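Teaching by Hand: Laundry Month at Carroll Street

August 26, 2025

14 shares | 3 comments

We have spent the summer teaching a robot arm to fold a shirt. I say "we," but the arm has done most of the moving and Kobina Owusu has done most of the sighing. The plan on paper was simple enough. A person steers the arm through the job with a pair of hand controllers, the arm records every motion, and after 400 good runs we train on the pile and see what comes out. Maeve Mulcahy wrote that plan in an afternoon. She has since been moved to planning something else.

Before laundry we did cups, and cups spoiled us. A cup stays the shape it was when you looked away. The first software, which Brendan Daly named Drusari and will not explain, took 300 cup runs and got good enough to show visitors. Cloth has been slower. These are a few views from the wrist camera, which is the one the operators stare at all day and the one that made Sinéad Flanagan start wearing her other glasses. 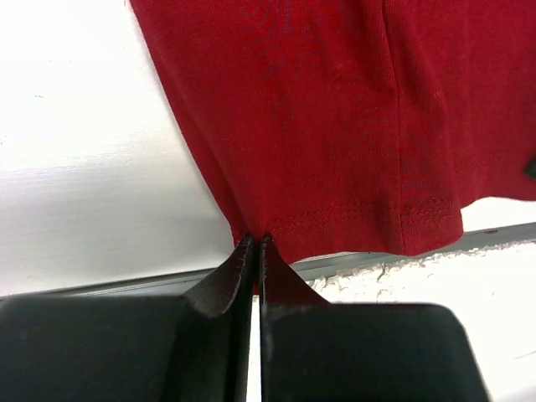
Getting a good grip is most of the lesson. New operators grab too much, the way you would grab a shirt off the floor when the doorbell rings, and the arm ends up with a fistful of cloth and no idea which end is which. We tell them to go for a small pinch at the hem and stop there. The double row of stitching helps a great deal, and so does the side seam coming down to meet it, as it does on the red cloth between the fingers. A seam is a landmark. Take away the landmarks and you are folding a red fog. Kobina wants every training shirt to have a seam you could find with your elbow.

Steering by remote is an odd skill, and being handy in real life doesn't seem to carry over. Your hand closes on a plastic trigger and feels plastic. You have to judge the pinch by eye, from the wrinkles. Éabha Ó Gríofa, our best operator by some distance, watches the wrinkles and ignores the fingers completely. I have tried this. My runs are kept in a folder of their own.

We also tried showing the arm the job by pushing it around directly, with the motors gone soft. It works nicely for reaching and badly for cloth, as you need one hand to move the arm and another for the gripper button, and by then your sleeve is in the shot. Brendan did 10 runs this way. The arm learned to be wary of sleeves.

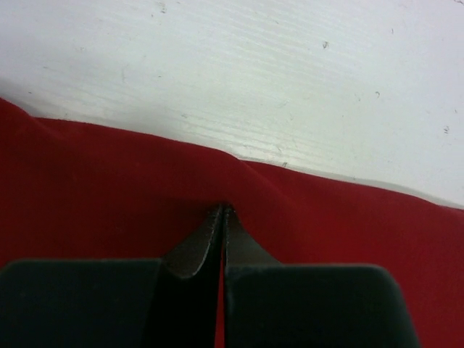
The controllers have their own habits. There is a small lag, and people respond to it by pressing harder, which does nothing to the lag. We turned down the speed for beginners and the number of ruined runs dropped, along with morale. Éabha runs it at full speed with her chin on her fist.

Then there is the question of what counts as a good run. Sinéad marks them, and she is strict. A fumble followed by a recovery stays in - she thinks the arm should see somebody get out of trouble. A long pause while the operator drinks coffee is trimmed. Two operators have asked for the coffee to be left in on grounds of realism, and their request is being considered in the usual way, by being left on a desk.

What I like in the good runs is how little goes on in them. The fingers close on a bit of cloth, the cloth bunches up, and you can tell from the shape of the bunch whether the next move has a chance. Kobina can call it before the arm has moved again. I call it afterward, with great confidence.
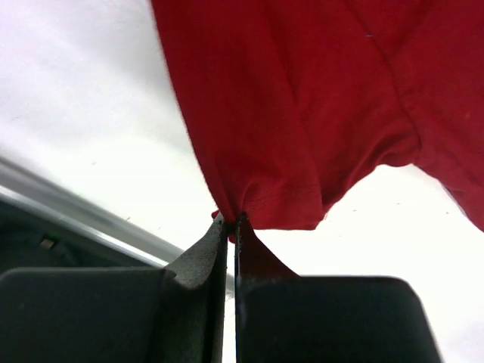 What's Next

The whole setup moves to the Meltholm building in September, where there is more room and, I'm told, a window. Maeve's new plan calls for 1000 runs and adds towels. Towels have no sleeves and no collar, so everyone is pleased, apart from Kobina, who has pointed out that they have no side seams either.

The folks at Jisulthorpe have asked to borrow our run-marking notes. They are welcome to them once Sinéad has finished rewriting the page on pauses.

3 comments | Share this gallery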